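February 16, 2020

Glaze tests, second round

Opened the kiln this morning and I am so pleased with this batch! 36 tiles, and only two stuck to the shelf (both from the thick end of the copper series, so my own fault for triple dipping). Lotte's ash recipe broke beautifully over the ridges – amber on the high spots, a kind of mossy green in the grooves. I want to put it on everything.

The Ilevau clay is much happier with a slower climb. Last time I had pinholes all over the white. We held for 16 minutes at the top, and the same white came out smooth as an egg. Hamisi thinks the hold did it, I think it was the longer bisque, and we should really change one thing at a time so we can stop arguing.

For the blues, the target is still somewhere in the pale turquoise family, light and clean, with a bit more color at the rim than in the middle. Tile B2 is close but goes gray where it's thin. 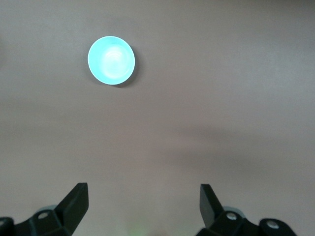
To do before the next firing

Sieve the Gornavier base again, there are still lumps at the bottom of the bucket.

Mix B2 with a touch more copper and try it over white slip as well as bare clay.

Ask Hamisi Ndung'u for his cone notes from August. He had a lovely satin surface then and I'd love to know how fast he cooled.

Grind the two bad spots off the shelf and put on fresh kiln wash.

Lotte Jansen wants half the top shelf for her mugs – fine by me, as long as the ash tiles get the back corner again.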